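4. Discussion

4.1 What the mailed samples can and cannot tell us

The Coltdale survey was set up to answer a plain question: do colonies kept by club members carry more varroa mites in early summer when the nearest neighboring apiary goes untreated? The short answer in the club newsletters was yes. We are less sure, and this section sets out why.

The survey drew 557 samples from 80 beekeepers, who between them had registered 1,980 colonies. Those are good numbers for work done by people with day jobs, and we do not want to make light of them. But the beekeepers picked which colonies to open. The sheet asked for "a typical hive from each yard," and no two people we spoke with at Ircombe took the word to mean the same thing. One man took it to mean his calmest hive. Another skipped any colony with a new queen. A third sampled the ones nearest the truck. None of them did anything wrong, given what the sheet said, but the result is a set of colonies chosen for reasons that may well be tied to mite load. Calm colonies get opened more, and colonies that get opened more tend to get treated on time.

Sikora has argued in club meetings that such choices wash out across many keepers. They may. We have found nothing in the survey records that would let anyone check, since the sheets do not say which colonies were passed over. A list of colony numbers with a coin toss beside each would have cost one extra page.

4.2 Sample size per colony

Each sample was meant to hold 100 adult bees taken from a frame with open brood. A sample of that size is easy to collect and easy to mail, and it spares bees. It is also small. Suppose a colony truly carries two mites per 100 bees. If mites were spread evenly among the bees, more than one such sample in eight would contain no mites at all, and close to one in three would contain three or more. So the same hive, on the same afternoon, can land on either side of the treatment line used in the Coltdale report, which was set at three. And mites are not spread evenly. They favor nurse bees, and a scoop from the wrong frame will mostly catch foragers and young drones.

This matters less for a district average than it does for a single colony, and the average is what the report leans on. Even so, the report goes on to print a table of single yards, ranked, with the yards at the top marked as "sources." We do not think the data can carry that table. Two of the yards near the top were there on the strength of one tube each.

There is also the matter of how full the tubes were. Beekeepers were told to fill to a line. Metwally recounted the bees in part of the Oakley batch and found the fill loose enough that she recommended counting bees in every tube, which was then done for Oakley and for no other batch. Loads from Oakley are therefore mites per bee, while loads from the rest are mites per tube with an assumed number of bees in it. The report puts both in one column. We have kept them apart throughout.

4.3 The neighbor effect

The main claim rests on comparing yards that have an untreated neighbor with yards that do not. Neighbor status came from the beekeepers themselves. Chaimae El Khatib, who ran the phone follow-up, asked each keeper whether "anyone near you keeps bees without treating." Her notes are careful and show the trouble clearly. Several people gave no answer until they were told their own mite result, and then had an opinion. A keeper with a bad result has a reason to think of the fellow over the ridge. A keeper with a clean result has no reason to think of him at all.

We do not suggest that anyone was being dishonest. Memory works that way, and the order of the questions made it worse. The simple fix would have been to ask about neighbors in May, before a single tube went out, and to map the yards. Maps exist for part of the Bondon area, drawn for a swarm-call list, and when we used those maps in place of the phone answers the gap between the two groups shrank until we could no longer tell it from chance. With so few mapped yards this is weak evidence against the claim. It is about as good as the evidence for it.

A second explanation has been waved off too quickly, in our view. Yards on the valley floor near Bondon build up early, raise more brood, and so raise more mites. They are also where the hobby yards sit closest together. A keeper there will have more neighbors of every kind, the untreated kind included. Brood area was not recorded. Without it we see no way to separate drifting mites from mites that were simply bred at home.

It is fair to ask what result would change our minds. A map of all yards, a brood estimate for each sampled colony, and the same colonies sampled again after the untreated neighbor either treated or moved would go a long way. Sugar dust on marked workers could show whether bees are passing between the yards in question in any number. Altıntaş tried the last of these on a small scale and reported some marked bees turning up next door. He did not report how long he looked, and a marked bee is in any case not a mite.

4.4 Timing

Samples were accepted until 6 July 2024. Most early tubes came from Ircombe and most late ones from Oakley, because the kits were handed out at meetings and the clubs meet on different nights. Mite loads rise through this part of the season in almost any colony with brood. A few weeks can double them. The report corrects for date with a straight line fitted to all clubs together, and since date and club go hand in hand, the line soaks up part of whatever real difference there was between the clubs, or adds one that was not there. We fitted it both ways and got two different rankings. Neither should be trusted, and we have left both out.

Treatment dates were also missing for many keepers. "Spring" was a common entry. A strip put in during a cold spring week and a strip put in during a warm one are different treatments as far as the mites are concerned, and a colony sampled with the strips still hanging should probably not have been in the data set. We could find no rule for removing such colonies, and Brito, who kept the master sheet, confirmed that none was applied.

4.5 Handling and labeling

Some readers of an earlier draft felt that we had gone looking for faults in the field and let the bench work pass. They had a point. The washing and counting were done by few hands, by people who knew which club a tube came from, and in the Oakley batch by people who keep bees at Oakley. Blind counting is dull to set up, but the counter should see a number and nothing else. We asked for a recount of a random share of the washed samples. Part of the material had been thrown out by then, so the recount covers the late batches only. Agreement was good for clean samples and poorer for heavy ones, where a counter working fast seems to miss mites stuck to the mesh – a bias that would, if anything, hide the worst yards.

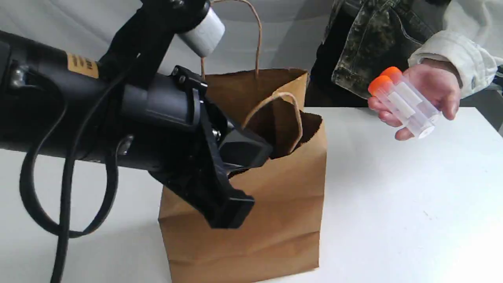 Figure 1. Label loss is the fault we worry about most, and the one on which the records say least. In the Coltdale kits the yard number was written on the outer bag, and the tubes inside were told apart only by the order in which they had been packed. Once they are out, that order is gone. Two clear plastic tubes with the same orange caps, resting together in an open hand, can change places without anyone noticing, and a brown paper bag standing on the table will not say which was which. A swap within one yard does no harm to the yard average, but it spoils any comparison between colonies, and a swap between bags spoils both. We could trace no confirmed swap in the records, though the records were not kept in a way that would show one. For any repeat of the survey we would write the colony number on the tube wall in pencil-proof marker and again on a slip inside, and would drop every tube that arrived without both. That will cost samples. We would sooner have fewer tubes and know which hives they came from.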